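Okthorpe bench notebook, dye and fiber corner
July, started writing at 4:10 in the afternoon
Last updated: July
3 comments · 12 shares

Picking up where I left off with the madder pots. The Brundevik wool took the color beautifully this time, a good warm brick red (I held it up by the window for far too long, just enjoying it), while the Lu cotton came out a tired sort of peach again. Same pot, same hour, same stirring arm. I used 47 grams of root for the wool and the same for the cotton, ground as fine as our old coffee mill would go, and kept both below a simmer the whole way, which meant a lot of hovering with the thermometer and a cup of tea going cold beside me.

Villads Brynjólfsdóttir thinks the cotton wanted a tannin bath first, and I'm inclined to agree. We did skip it. I had some oak gall left over from the spring and talked myself out of opening the jar, so that one is on me. Next round: gall overnight, rinse, then alum, then into the pot with no rushing.

Skein weights, dry, before the bath: wool 288 grams, cotton 161. I forgot to weigh them afterward, so please, whoever reads this first, put them on the scale before they get wound.

Xinyi Wan asked me whether the tap water matters, and oh, it does! The Fendent sample cards from last year were all done with rainwater and they lean much more orange than anything I've pulled out this week. I'd love to run the two side by side, hard water and soft, with a pinch of chalk in a third jar for good measure.
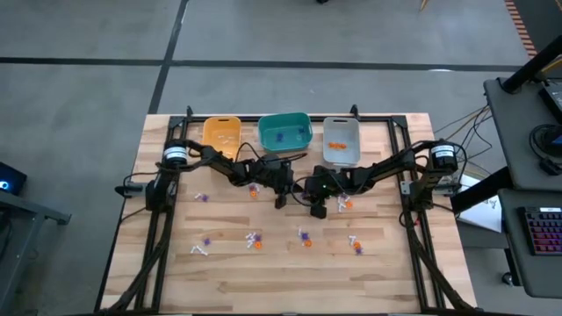
2 min read

Sorting bins are on my mind too: orange-yellow, teal and light gray would suit me very well for wool, cotton and "who knows," as the bag of odds and ends has gotten quite out of hand.

Still to do: label the peach skeins, strain the leftover bath and keep it for a second, paler dip, and order more root. The supplier has nearly 2,000 grams put by and will hold it until the end of the month. Villads, the lid of the big pot is on the drying rack and the handle is loose again, so mind your fingers.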